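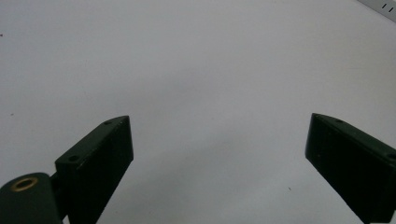 Kershaw wrote back that checking the fingers at the start of every shift is a waste of an operator, and that a gripper should be left alone until it drops something. I disagree, and the log from our Onedeck cell is why.

The fingers on that tool are dark green blocks with small screw holes along the top. Screws back out. On the Bovska line we ran 360 cycles between checks and found a finger out of line twice in December. Neither one had dropped a part. Both had been setting parts down crooked, and the next station rejected 45 of them before anyone looked upstream.

We now check at 200 cycles. Open the jaws, put a straightedge across the tips, try each screw with the driver, close on the gauge block, write down the reading. It takes 40 seconds. If the reading has moved, the finger comes off and the seat gets cleaned before it goes back.

Fanness prints a longer interval in its manual. I would treat that as the outer limit for a clean room and a light part. Our parts are neither. A drop is a late sign of a loose finger, and I don't want to schedule work by it.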